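그리퍼 시뮬레이션 환경 정리: 접촉 파라미터와 좌표계

2025년 9월 26일 금요일

공용 작업실 Kellside의 안쪽 벤치에 팔을 올리기 전에 작업 셀 전체를 시뮬레이션으로 먼저 만들고 있다. 지난 글에서는 받침대 높이와 테이블 배치까지 적었다. 이번에는 물리 설정, 그리퍼 접촉, 트레이 충돌 형상 순서로 기록한다. 코드 저장소 이름은 Grellell이고, 아래에 나오는 설정 이름은 모두 이 저장소의 설정 파일 기준이다.

물리 스텝

시뮬레이션 주기는 2 ms로 고정했다. 처음에는 더 긴 스텝으로 돌렸는데, 손가락이 물체를 잡은 상태에서 접촉점이 매 스텝 바뀌면서 물체가 조금씩 미끄러져 내려갔다. 마찰 계수를 올려도 증상은 같았다. 스텝을 줄이고 솔버 반복 횟수를 늘린 뒤에는 정지 상태에서 눈에 띄는 흘러내림이 없어졌다. 대신 속도가 떨어진다. 내 데스크톱에서는 렌더링을 끄면 실시간보다 빠르고, 렌더링을 켜면 실시간에 조금 못 미친다.

제어 루프는 물리 스텝과 분리했다. 상위 명령은 물리 스텝 여러 개마다 한 번씩 갱신하고, 그 사이는 관절 공간에서 선형 보간한다. 보간 없이 목표값을 계단식으로 넣으면 팔꿈치 쪽 관절 토크에 스파이크가 생긴다. 실기에서는 안전 정지로 이어질 수 있는 값이라 시뮬레이션에서도 경고로 처리해 두었다.

관절 한계

팔은 7축이다. 말단의 위치와 자세를 지정해도 자유도가 하나 남는다. 역기구학은 감쇠 최소제곱법으로 풀고, 남는 자유도는 영공간 항으로 기준 자세 쪽으로 당긴다. 기준 자세를 대충 잡으면 테이블 먼 쪽으로 뻗을 때 손목이 한계에 먼저 걸린다. 받침대를 테이블 옆에 두는 배치에서는 이 문제가 더 자주 나왔다. Ilari Ahonen이 자기 셀에서 쓰는 기준 자세를 보내 주어서 그대로 넣어 보았는데, 그쪽은 받침대가 테이블 정면에 있어서 첫 번째 관절 값을 다시 맞춰야 했다.

감쇠 계수는 고정값을 쓰다가 조작도에 따라 바뀌게 고쳤다. 특이 자세에서 먼 구간은 작게, 가까운 구간은 크게 잡는다. 경로 추종 오차는 특이점 부근에서 늘어나지만 관절 속도가 튀지는 않는다.

그리퍼 접촉

평행 2지 그리퍼의 손가락 메시를 그대로 충돌 형상으로 쓰면 안쪽 면에서 접촉점이 지나치게 많이 생긴다. 손가락마다 박스 프리미티브를 겹쳐서 근사하고, 실제로 물체에 닿는 패드 부분만 별도 박스로 나누었다. 패드에만 높은 마찰과 비틀림 마찰을 준다. 비틀림 마찰이 0이면 무게중심을 벗어나 잡은 물체가 손가락 축을 중심으로 돌아간다.

불규칙한 형상의 물체가 까다롭다. 강체로 취급하고 볼록 분해를 적용했는데, 분해 조각이 많으면 느려지고 적으면 원래 표면보다 부푼 형상이 된다. 부푼 형상을 잡으면 화면상으로는 손가락과 물체 사이에 틈이 보인다. 물리적으로는 맞게 잡고 있어도 카메라 입력으로 정책을 학습할 때는 틀린 그림을 주는 셈이다. 조각 수를 물체별 설정으로 빼고, 시각 메시와 충돌 메시의 차이를 오프라인에서 측정하는 스크립트를 추가했다.

트레이

트레이의 충돌 형상은 바닥판 하나와 벽 네 개로 구성했다. 메시 하나를 볼록 껍질로 감싸면 윗면이 막혀서 물체가 안으로 들어가지 않는다. 당연한 이야기지만 Viola Monti가 에셋을 새로 변환하면서 자동 설정을 켜 두는 바람에 저녁 한나절을 날렸다. 변환 스크립트의 기본값을 바꾸었고, 속이 빈 물체에는 태그를 달도록 했다.

벽 두께는 렌더링용 메시보다 두껍게 잡았다. 얇은 벽은 빠르게 움직이는 손가락이 한 스텝에 통과해 버리는 경우가 있다. 연속 충돌 검출을 켜는 방법도 있으나 속도 손해가 커서 쓰지 않는다. 트레이 모서리 근처에 물체를 내릴 때는 손가락 바깥면과 벽의 간격이 문제가 된다. 하강 구간에서는 말단 속도를 낮추고, 손가락 박스와 벽 박스의 최소 거리를 매 제어 주기마다 기록한다.

좌표계

월드 원점은 팔의 베이스에 두었다. 테이블 기준으로 잡자는 의견도 있었다. 테이블은 나중에 옮길 가능성이 있고, 실기 쪽 드라이버가 베이스 기준으로 값을 내보내기 때문에 변환을 하나 줄이는 쪽을 택했다. 물체의 초기 위치는 테이블 좌표로 적고, 로딩할 때 한 번 변환한다. 길이는 전부 미터, 각도는 라디안이다. 설정 파일에 밀리미터가 섞여 있던 부분은 모두 고쳤다.

무작위 배치와 실패 로그

초기 배치는 물체별 허용 영역에서 균등 추출한 뒤 겹치면 버리고 다시 뽑는다. 배치 직후에는 400 스텝 동안 팔을 멈춘 채 물체를 안정시키고, 그 뒤에도 속도가 기준 이상이면 그 에피소드는 버린다. 현재까지 저장한 에피소드는 1,424개다. 실패 유형은 파지 실패, 이동 중 낙하, 벽 접촉, 시간 초과로 나누어 로그에 남긴다. 벽 접촉은 지금 기준이 너무 엄격해서 가볍게 스친 경우도 실패로 들어간다. 힘 임계값을 따로 둘 예정이다.

남은 작업

- 손가락 패드 마찰값을 실측값으로 교체. 측정 지그는 Sirkka Leinonen이 설계 중.
- 조명 무작위화. 지금은 광원이 고정되어 있고 배경도 단색이다.
- 변환 스크립트에서 태그 누락 시 오류로 중단.
- 12월 전에 실기 드라이버와 같은 인터페이스로 명령 계층 통일.

설정 파일은 주석을 정리한 다음 저장소에 올린다. 볼록 분해 차이 측정 스크립트는 이미 올라가 있다.

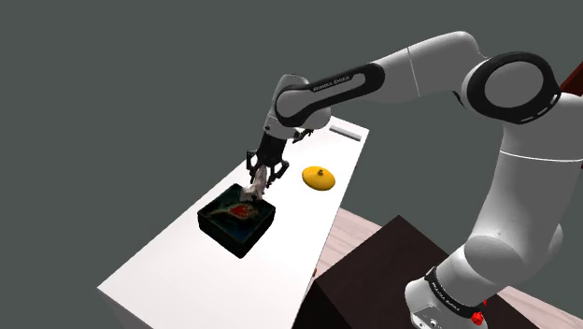 시뮬레이션 렌더링. 검은 트레이 안쪽 모서리 부근에서 물체를 잡고 있는 그리퍼, 옆은 노란 뚜껑.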